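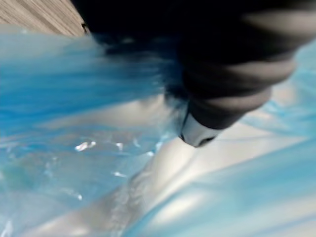
Thin plastic bags: frequently asked questions

Do I need to buy bags made for storage?
Mostly no. Lalmont sells a "closet grade" bag and I have yet to hear what the grade means. If the film has no holes and the top ties, it will keep dust off a blanket.

Does the color matter?
Blue, clear, white - pick what you like. Some stores say blue film protects fabric from light. I'd want to see the test. A closed closet is dark anyway.

Can I flatten a crumpled bag and use it again?
Yes. Lay it on a table, push the air out from the closed end and fold it in thirds. Creases are harmless. Splits at the seam are not, so hold it up to a window first.

What about the Nelska folding board?
It costs 34 dollars. Your table is free.

Will a bag keep moths out?
I doubt it. A knot is not a seal, and if eggs are already in the wool you've just packed them in with it. Wash first.

Is it safe to leave clothes in plastic all winter?
Gunhild Gunnlaugsson packs hers in November and says they come out fine. Mine smelled stale after 6 months. Anything even slightly damp should stay out.

Where do old bags go?
Ask your town before trusting the symbol on the roll. Keep them away from small children and pets in the meantime.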